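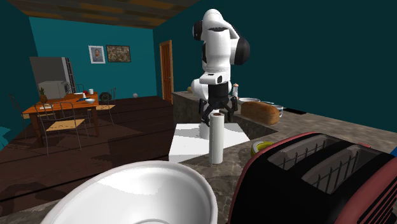 4 min read

Home | Guests | Kitchen and Laundry | FAQ | Contact

Shared Kitchen: Frequently Asked Questions

June
By Halfdan Grímsdóttir

When is the kitchen open?
From 6:30 a.m. to 10 p.m. every day except Sunday, when it opens at 8. The Skiruvness house and the Vuneck house keep the same hours.

Do I need to book?
Not for ordinary cooking. If you are cooking for more than six people, write your name on the sheet by the door the day before. Groups get the back stove and one oven for two hours.

How many people use it?
The two houses have 82 beds between them. Last year we logged 2,324 kitchen sign-ins, most of them between 5 and 7 in the evening. Come at 4 if you want a burner to yourself.

What is supplied?
Pots, pans, knives, plates, salt, cooking oil, dish soap and paper towels. Coffee is not supplied. The shop on Østergaard sells it and stays open until 9.

The paper towels ran out. Where are the spares?
On the shelf above the broom hook. Please take one roll and leave the rest. Use the cloths for wiping counters and wash them with the Thursday load - we go through over 200 rolls a year, and a good part of that is counter wiping.

Can I leave food in the fridge?
Yes, with your room number and checkout date on it. Unlabeled food is thrown out on Sunday at noon. Freezer space is one bag per room.

Can I use the oven overnight?
No. The ovens and burners shut off at 10 p.m. The microwave and the kettle stay on.

What goes in which bin?
Food scraps go in the green bin, cans and glass in the blue one. Used paper towels go in with the food scraps unless they have cleaning spray on them. Pizza boxes go flat beside the blue bin.

I broke something. What do I owe?
Nothing for a plate or a glass, but tell the desk. Replacing a large pot is $17.

Can day visitors cook here?
Only with a guest who is staying in the house. People on the Kombridge trail can fill water bottles at the outside tap at any hour.

Is there an allergy shelf?
There is one at Vuneck, to the left of the sink, with its own pan and cutting board. Skiruvness does not have one yet. Ask the desk for the spare pan - it is kept wrapped.

Guests | Rates | Getting Here | House Rules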